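Fonley Simulation Newsletter

Fault notice: gripper opening away from the table in tabletop runs

Affects: the tabletop clearing task in the Selcombe room set, release 11 and the patch that followed it. Other room sets load their poses from a separate file and are not affected.

Summary

Between the last two maintenance windows, 194 episodes of the tabletop task were logged as complete with one or more objects unaccounted for. The success check passed, the motion log showed no joint limit events, and the planner reported no collisions. The fault came up only when Ailbhe Rafferty replayed a batch with rendering switched on and saw the arm carry its hand past the edge of the table before opening the fingers. Until then the batch had been run headless.

Replays now show two separate problems. They are listed apart below, as the fixes are separate and one can be applied without the other.

Problem 1: stale table transform

When the Selcombe room was rebuilt, the round table was moved relative to the robot mount. The visual mesh and the collision mesh were both updated. The place target was not. It is stored as an offset from the old table origin, and the new origin was never written back to the task config. The planner therefore solves a valid path to a point that no longer lies over the tabletop. Nothing in the chain treats this as an error. The pose is reachable, the path is clear, and the gripper opens on command.

The offset is constant within a given room layout, so the fault repeats in every episode with the same seed. With randomized layouts it varies, and in some 11 percent of cases the wrong target still falls inside the table radius. Those episodes look normal and should not be used as evidence that a build is clean.

Problem 2: success check does not test support

The check as written asks whether the gripper is open and whether the object has left the hand. It does not ask what the object came to rest on. An item dropped on the floor or on furniture counts the same as one set down on the table. This has been the case for as long as the Karamanlidis task format has been in use here, and it did no visible harm while the targets were correct.

A related point: the drop monitor is meant to catch this. It was disabled in August during the contact solver work, when it raised false alarms on thin objects, and it was not turned back on.

Safety note for hardware users

The Plirnley bench runs the same task config on a physical arm. No run from the affected builds has been sent to it. Until the corrected config is in place, do not export trajectories from the Selcombe set to the bench. In simulation a wrong place target costs an episode. On the bench, the same path puts a moving hand outside the marked work area, and the light curtain covers only the front. If you have an exported file and are unsure which build it came from, delete it and export again after the fix.

Reproducing the fault

Load the Selcombe room with the default layout, turn rendering on, and step the episode to the release phase. Stop before the arm returns home and compare the hand position with the table edge. In the default layout the open fingers hang over the seat of the sofa behind the table, while the bowl and the gray slab are on the tabletop. If your view matches, your build has the stale transform.
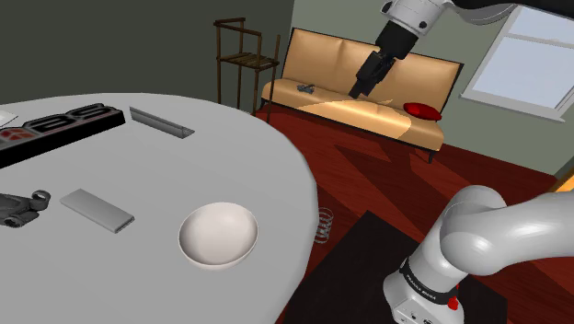

Corrective steps

1. Pull the current task config. The place target is now stored relative to the tabletop surface frame and is read at load time.

2. Set support_check to true. An episode now passes only if the released object is in contact with the target surface and its speed is under the rest threshold.

3. Turn the drop monitor back on. The thin-object threshold has been lowered, and the false alarms have not come back in testing.

4. Rerun the affected episodes. Do not relabel them from the old logs. Object rest poses were not saved in headless mode, so the labels cannot be recovered.

5. Render at least 2 episodes per batch through the release phase and keep the stills with the run record.

Open items

The planner still accepts a place target with no surface under it. A ray test at target creation is in review. Layout files from before the rebuild have not been checked. Send reports to the simulation desk with the build number, the seed and the layout file attached.

Notice issued 2020-05-27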